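홈 제품 작업대·지그 그리퍼·엔드툴 도입 가이드 자료실 문의

Dositz 탁상 작업 셀: 구성과 예산 짜는 법

Dositz는 소형 로봇 팔로 밀기, 모으기, 줄 세우기 같은 평면 작업을 연습하고 시험하려는 분들을 위한 탁상형 작업 셀입니다. 대학 연구실, 직업학교 실습실, 그리고 자동화를 이제 막 검토하기 시작한 작은 공장에서 문의가 가장 많이 들어옵니다. 저희도 이 셀을 정말 좋아해서 사무실 한쪽에 늘 한 대를 켜 두고, 점심 먹고 들어오면 누군가는 꼭 그 앞에 서 있습니다!

이 페이지에는 셀에 무엇이 들어가는지, 어디에 돈을 쓰고 어디서 아껴도 되는지, 주문 전에 무엇을 정해 두어야 하는지를 모았습니다. 로봇 팔은 기본 구성에 들어 있지 않습니다. 이미 팔을 갖고 계신 분이 많고, 팔을 고르는 일은 따로 시간을 들일 만한 주제라서 별도 상담으로 진행합니다.

기본 구성

- 타공 작업대 상판과 하부 프레임
- 목재 작업판 (상판 위에 얹어 쓰는 평판)
- 막대형 푸셔 엔드툴과 플랜지 어댑터
- 색깔 블록 세트
- 체결용 나사 한 봉지, 육각 렌치, 배치 도면
- 설치 설명서 (한국어, 영어)

타공 상판을 먼저 이야기하는 이유

예산표를 처음 짜는 분들은 대개 팔과 엔드툴부터 적고 작업대는 맨 아래 칸에 남는 금액으로 채웁니다. 저희는 순서를 바꿔 보시라고 권합니다. 작업대가 흔들리거나 판 위치가 날마다 조금씩 달라지면 좋은 팔을 들여놓고도 아침마다 좌표를 다시 잡아야 합니다. 구멍이 격자로 뚫린 상판이면 지그든 판이든 같은 자리에 다시 고정할 수 있고, 나중에 센서 브래킷이나 작은 선반을 붙일 때도 드릴을 꺼낼 일이 없습니다. 한번 써 보면 민짜 책상으로 돌아가기가 참 어렵습니다.

목재 작업판은 왜 나무냐는 질문을 자주 받습니다. 교체가 쉽고, 긁혀도 마음이 덜 아프고, 블록이 적당히 미끄러집니다. 금속판을 원하시면 같은 고정 위치에 맞춰 제작해 드리지만 반사 때문에 비전 쪽 조정 시간이 늘 수 있으니 조명 계획과 같이 보시는 게 좋습니다. 표면에 오일이나 왁스는 바르지 마세요. 미끄럼이 구간마다 달라져서 어제 되던 밀기 동작이 오늘은 빗나가곤 합니다.
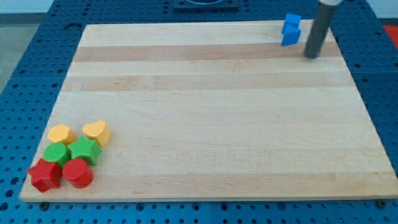 타공 작업대 위의 목재 작업판. 끝이 둥근 회색 막대 옆에 파란 블록 두 개가 있고, 노랑·초록·빨강 블록은 판 한쪽에 모여 있다.

막대형 푸셔를 추천하는 경우

집게형 그리퍼가 꼭 있어야 한다고 생각하고 오시는 분이 많은데, 물건을 평면에서 옮기고 정렬하는 일이라면 막대 하나로 할 수 있는 것이 놀랄 만큼 많습니다. 움직이는 부품이 없으니 배선도 공압도 필요 없고, 고장 날 곳이 거의 없습니다. 팔에 걸리는 무게가 가벼워서 작은 팔로도 여유가 있고요. 제어 프로그램을 처음 배우는 학생에게도 좋습니다. 잡기 실패인지 경로 실패인지 헷갈릴 일 없이 경로에만 집중할 수 있거든요.

물론 들어 올려야 하는 작업, 쌓아야 하는 작업에는 맞지 않습니다. 그런 계획이 일 년 안에 있다면 처음부터 툴 체인저가 포함된 어댑터를 고르세요. 나중에 바꾸려면 플랜지부터 다시 맞춰야 해서 돈이 두 번 듭니다.

블록 세트는 색과 모양을 섞어 쓰도록 만들었습니다. 색별로 모으기, 모양별로 나누기, 한 개만 골라 반대편으로 보내기처럼 과제를 계속 바꿔 낼 수 있습니다. 저희 기술 담당 Birger Hägglund가 가장 즐겨 내는 과제는 모여 있는 블록들 사이에서 하나만 건드려 빼내는 것인데, 쉬워 보여도 경로 계획이 꽤 까다롭습니다. 도전해 보세요, 정말 재미있습니다!

예산 나누기

금액은 환율과 사양에 따라 바뀌므로 견적서로 드리고, 여기서는 비중만 말씀드립니다. 전체를 100으로 놓았을 때 팔이 이미 있는 현장이라면 작업대와 작업판에 가장 큰 몫을 두고, 그다음이 비전과 조명, 엔드툴과 소모품은 맨 뒤에 두시면 됩니다. 교육비를 빼놓는 경우가 많은데 꼭 한 줄 넣어 두세요. 이틀짜리 설치 교육을 받은 현장은 첫 달 문의 전화가 눈에 띄게 적습니다.

예산표에서 자주 빠지는 항목도 적어 둡니다.

- 비상정지 버튼과 배선
- 작업 구역 주변의 안전 표시
- 여분의 목재 작업판 (한 장은 꼭)
- 잃어버린 블록 보충분. 실습실에서는 별 모양이 제일 먼저 사라집니다
- 제어용 PC를 올려 둘 받침대

설치 공간

타공 상판은 300 mm 모듈 단위로 이어 붙일 수 있습니다. 팔의 최대 도달 거리보다 한 모듈 넓게 잡아 두면 나중에 공급 장치를 붙일 때 편합니다. 벽과의 간격은 400 mm를 권장합니다. 케이블을 뒤로 돌리고 사람이 손을 넣어 나사를 조일 수 있는 폭입니다. 바닥이 고르지 않은 곳이라면 높이 조절 발 4개를 모두 풀어 수평을 새로 잡고, 하중이 실린 상태에서 한 번 더 확인하세요.

상위 구성

Jisach: 기본 구성에 상부 카메라 거치대와 확산 조명이 더해집니다. 비전 과제를 바로 시작하실 분께 맞습니다.

Rungrueang: 작업 셀 두 대를 마주 놓고 쓰는 실습실용입니다. 가운데 칸막이는 떼어 낼 수 있습니다.

주문 전에 보내 주실 것

팔의 모델명과 플랜지 도면, 놓을 자리의 가로세로 치수, 전원 위치, 그리고 해 보고 싶은 작업을 두세 줄로 적어 보내 주세요. 휴대폰으로 찍은 공간 사진도 큰 도움이 됩니다. 11월은 학교와 연구실 주문이 몰려 제작 기간이 길어지니 연내 설치를 생각하신다면 조금 일찍 연락 주시는 편이 좋습니다. 직접 보고 싶은 분은 전시 공간 Salon에서 셀을 움직여 보실 수 있습니다. 방문 예약은 문의 메뉴에서 받으며, 쓰시는 엔드툴을 가져오시면 함께 달아 보겠습니다.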